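Skastberg Community Forum
Board: Charging and Portable Power
Thread: Korovska 6 travel dock - pass-through charging with a watch attached

irkthorpe_admin
Members are advised that this thread has been moved from General Accessories. Please keep replies to the Korovska 6 and comparable docks. Warranty matters should be directed to the retailer in the first instance.

G. Mabuza
I am seeking advice on behalf of a small regional office which has purchased the Korovska 6 for staff who travel. When the dock is connected to the wall and a phone and watch are both attached, the watch ceases charging once the phone reaches 100 per cent. The watch resumes only when the cable is removed and reseated. The behaviour has been observed with two different wall adaptors. I would be grateful to know whether other organisations have encountered it.

venter_user738
The behaviour you describe is consistent with the dock's low-current cut-off. A watch draws very little, and the dock treats the small load as a finished charge. Holding the side button until the second light comes on should keep the output open. The setting is cleared whenever the battery is fully drained.

tableland
I must respectfully disagree with the previous reply. The cut-off applies when the dock is running on its own battery and should have no effect on mains power. In my view the cable is the more probable cause. The supplied lead is short and thin, and ours were replaced at the first opportunity.

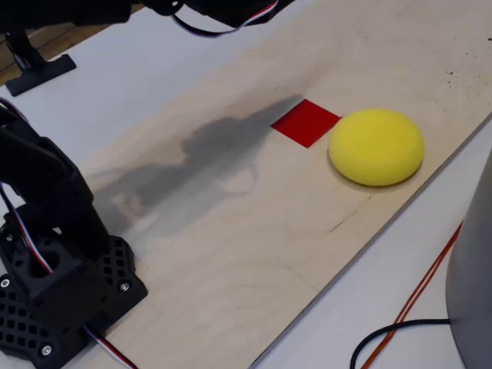
venter_user738
I accept that the manual refers only to battery operation. My own unit nevertheless behaves identically in both modes, and I have recorded 1,218 charge cycles across our pool of docks without a cable fault. I would ask that the button procedure be attempted before money is spent on leads.

tableland
Noted. I would still recommend that both be tested, one at a time, so that the result is of some use to other members.

G. Mabuza
I thank both members. The button procedure was carried out this afternoon and the watch continued to charge after the phone was full. A longer lead has been ordered in any case - the supplied one does not reach from the outlet to the desk. I will report again in April, when the docks come back from the field.

Gerrit Mabuza
Irkthorpe office

irkthorpe_admin
Thread to remain open pending the further report.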